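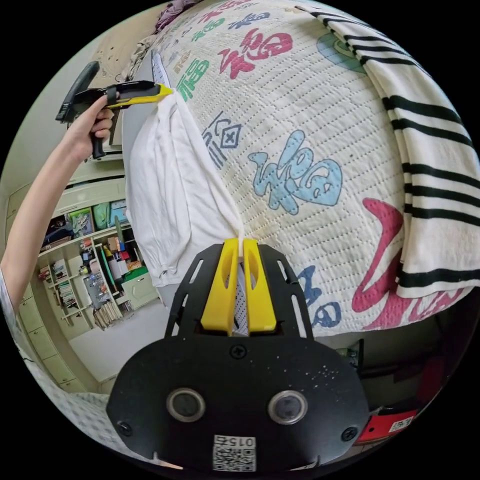
Open day at Amin, Mesatcombe, September 2021. A white garment held between two hand-held grippers.

I went to the Amin open day with Saranya Nambiar, who runs the finishing side of our laundry. We do hotel and care home linen, and a smaller amount of personal clothing for residents. The personal clothing is the part that takes the time. Sheets and towels go through machines we already own, but a resident's blouse or vest is still folded by a person at a table. We handle 3000 pieces of that kind in a normal week, and Saranya wanted to see how far off a machine is from doing any of it.

Parking is poor. The sign for the unit faces the wrong way if you come in from the main road, so go past it and turn at the tyre place. We got there late and missed the welcome talk, but were given the handout from it.

The visit was split between two places. The morning was at the unit, where the robot arms are. After lunch we went in small groups to see recording being done in a lived-in bedroom. Our group had 7 people in it, most of them from care homes, plus a man who makes ironing boards.

The robot they are working on is called Utura. It has two arms on a fixed stand and is about as tall as I am. It folded a tea towel while we watched and did it well, slowly, with a long wait before each move. It was then given a pillowcase that had been dropped on the table in a heap. It found one corner, lost it, found it again and then held the case up by the wrong edge. One of the engineers reset it and it managed on the second go. Rajeshwari Varma, who led the tour, said a heap is much harder than a flat cloth because the machine has to decide what it is looking at before it can do anything. She was open about the speed. A tea towel took longer than Saranya takes to do a whole small pile.

The software is called Pitik. We were shown a screen with recordings on it, each one a single fold from start to finish. A person does the job using grippers held in the hands, with a camera fitted, and the software learns from what was recorded. I had expected somebody steering the robot with a joystick. Rajeshwari said they had tried it that way and it was tiring, and people folded in an odd fashion because they were thinking about the controls.

They have 600 recordings of shirts and want a lot more before they try shirts on Utura. Any recording where the cloth is dropped gets a label, and it is kept as well. I asked whether they used people from the trade for this work. At present they don't, it is mostly their own staff and friends. Saranya said you could tell from the shirts on the screen, as hardly any were folded the way a shop or a laundry would do it. This was taken in good part and Rajeshwari wrote it down.

Lunch was sandwiches and a very good lentil soup. 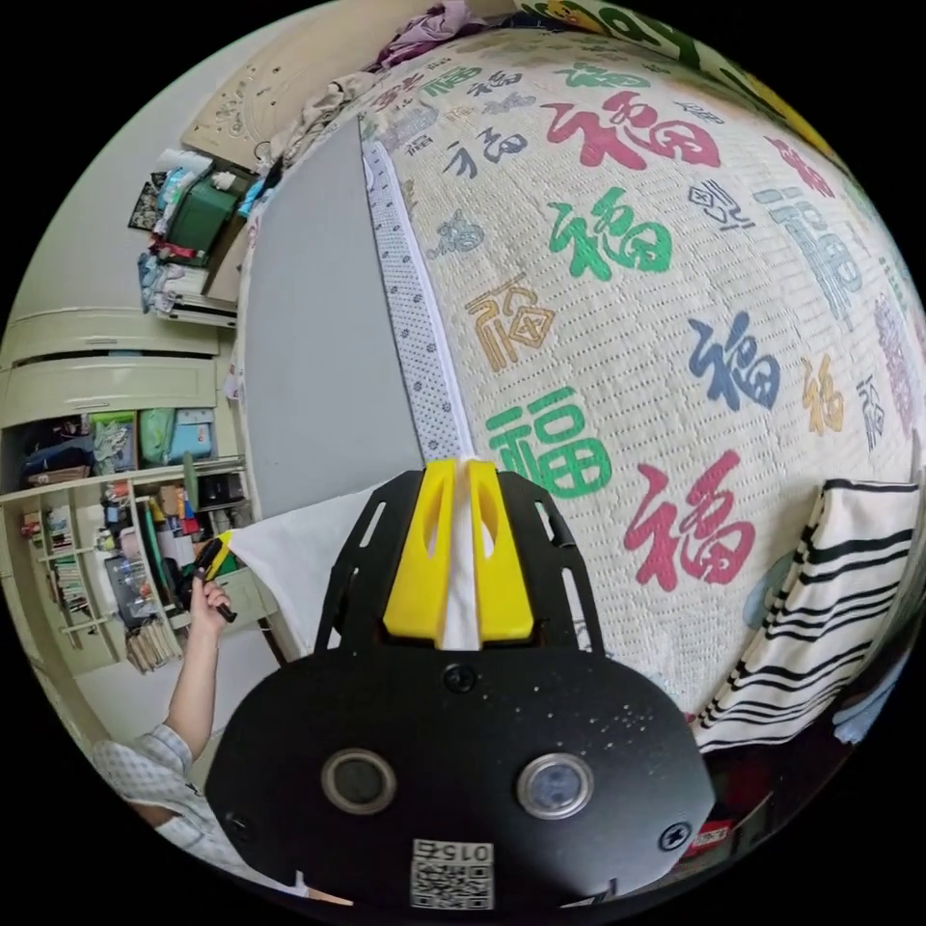 Saranya's main question for the afternoon was about grip. Our finishers feel for a seam with the thumb before they pull, and she could not see how you would do that with a tool in each hand. Watching it done answered part of this. The cloth goes between two yellow fingers on one gripper while the other hand takes the far corner with its own, and then it can be drawn out flat between the two. The stretching is what makes up for not being able to feel. You pull until it goes level and then you know you have got the edges. She thought that would be fine for a pillowcase and doubtful for anything knitted.

It was more crowded than I would choose to fold in. There was a bed with a quilted cover, printed all over with the character 福 in a lot of colours, and open shelves full of books and bottles. I asked Rajeshwari if a plain table would be easier. She said it would, and that they have plenty of plain table recordings from the unit, but a robot trained only on those does badly as soon as there is a pattern behind the cloth. White on a busy cover is something they want it to cope with. In our place the tables are all grey, so this matters less to us than to the care homes.

We were allowed a try with the grippers. They are heavier at the front than I expected and my wrist noticed it quickly. You squeeze the handle and the fingers close. I could pick up a corner without much trouble but letting go at the right moment was harder, and I dragged the whole thing sideways more than once. Saranya had the knack of it by her third go. The ironing board man was the best of the lot of us.

On cost, there is no price for Utura and no date for one. They would like to put a trial machine in a working laundry in December, to do flat pieces only, with one of their engineers there during the shift. We would have to find 3 metres of clear wall and a socket on its own circuit. I said we would talk about it. Saranya is in favour if it goes on tea towels and napkins, away from the personal clothing. I am less sure, as the only free wall we have is next to the dryers and the lint there gets into everything.

They took our names for the next round of recording, and Saranya has offered to go back for a day and fold shirts. I have asked for the power requirements in writing.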